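3.2 Lens choice and retailer stock

Gamage (the high-street chain, not the wholesaler of the same name) gave us sales records for interchangeable lens cameras sold between January and August. The records cover 1,174 bodies. For each one we know whether it was sold with a kit zoom, with a single fixed lens, or on its own, and whether the same customer came back for a second lens.

Most buyers took the kit zoom and did not return for anything else during the period. Among those who did return, a short fixed lens was the usual purchase, followed by a longer zoom. Very wide lenses sold slowly in every branch. Mondal and Gazi found much the same pattern in their earlier survey of Skotbridge customers, although that survey relied on what people remembered buying.

Branch staff told us that a wide view is hard to explain at the counter. Customers understand "closer" but have less feel for what a shorter focal length takes in, and the sample prints on display were nearly all landscapes. In two branches the staff had begun keeping a wider set of prints by the till, covering rooms, work at arm's length and views from overhead.

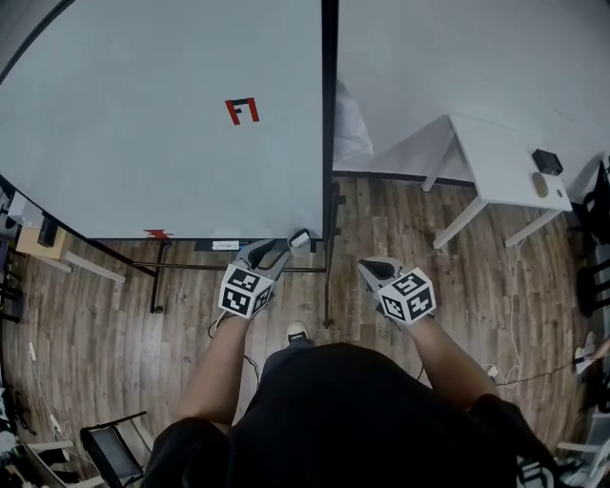 Figure 4. Overhead view of a person holding a gripper in each hand.

3.3 Returns and exchanges

Of the bodies sold, 49 were brought back within the exchange period. Weight was the reason given most often, then the price of further lenses. Zellon bodies were exchanged for compacts more often than Civbridge bodies, but the numbers are small and we draw no firm conclusion from them. Returns without a receipt were logged separately by each branch and are left out of the totals here.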